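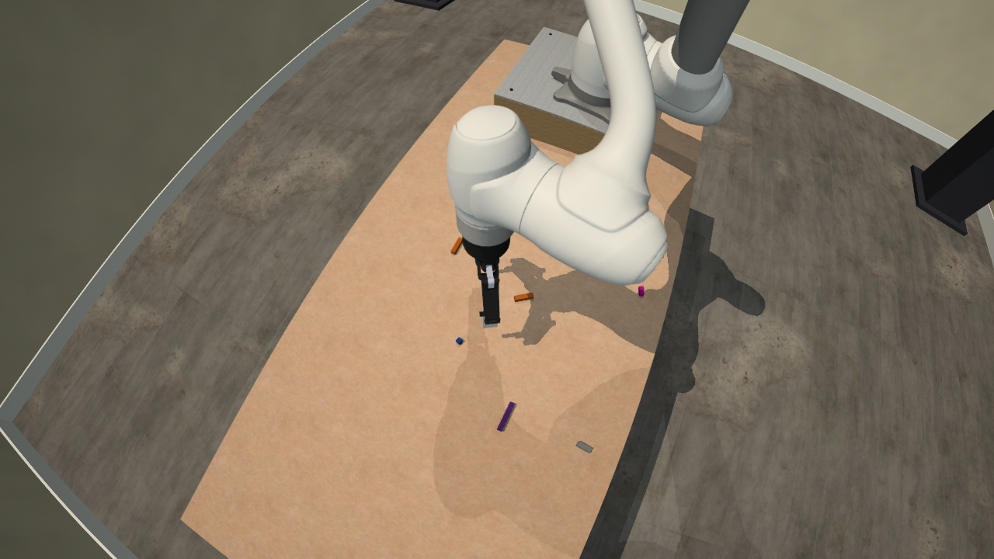

I got to the Zatard open day late, with a parking ticket in one hand and a half-eaten waffle in the other, and Karlijn Wouters didn't seem to mind either. She runs the simulation group there, and she had promised me a proper talk once the school groups cleared out. They had signed up 247 visitors for the day and I think I met most of them in the coffee line.

"People come in expecting a big hall with sparks flying," she told me when we finally sat down. "Then I show them a computer screen and some little blocks, and you can see their faces drop! Ten minutes later I can't get them to leave."

I was one of those, I'll admit it. The program they demonstrate is called Sisama, and it's a simulated room where a simulated arm practices handling small things on a table — blocks, a little cylinder, that sort of size. Karlijn has been working on it since April, together with Jolien De Smet, who was across the room fielding questions from a very determined ten-year-old.

I asked why they bother with shadows and stains on the floor if none of it is real. Karlijn laughed (she gets this one a lot, apparently). "The arm has to learn from pictures. If every picture is clean and bright, it learns a clean and bright world, and then you bring it into a workshop and it's lost. So we make the floor ugly. Jolien is very proud of her ugly floor."

"I am," Jolien called over, without turning around.

The small stuff matters too. A tiny cube is a pain, Karlijn said, much more than a long bar, and when the arm's own shadow falls over a dark one it gets worse. They ran 3,779 practice attempts before the open day, and she had the whole log printed out in a binder for anyone who wanted to leaf through it. I leafed. It's mostly numbers, and somebody had written "argh" next to attempt 708.
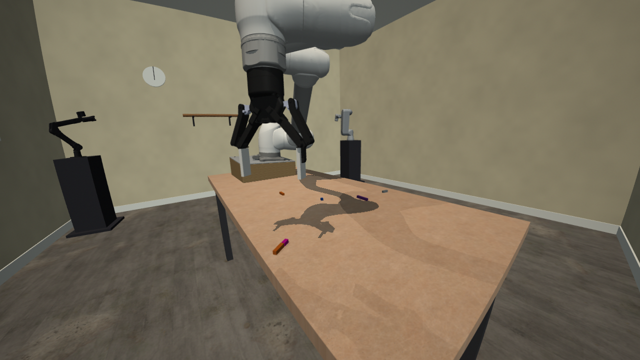 So how long does one practice attempt take? Up to 36 seconds, Karlijn said, and then the program stops it and sets up the next one, whether or not the arm has managed to pick anything up.

I wondered if it ever gets boring, watching that all day. "Oh, I don't watch all of them, I'd go crazy," she said. "I watch the strange ones. You start rooting for it, you know? You sit there going left, left, a bit more left — and it's software, it can't hear you."

Jolien joined us after that, minus the ten-year-old, and the two of them got into a friendly argument about grippers that I could only half follow. Karlijn likes a simple one with two straight jaws. Jolien thinks you should make the thing cope with whatever is bolted on. They asked what I thought and I said I'd like another waffle.

Before I left I asked Karlijn what she'd do next if she could choose. "More clutter," she said right away. "My kitchen table, basically. Keys, crumbs, the mail. If it can handle my kitchen table I'll retire."

Jolien walked me out past the coat racks and told me she has seen that kitchen table, and that Karlijn won't be retiring for a while.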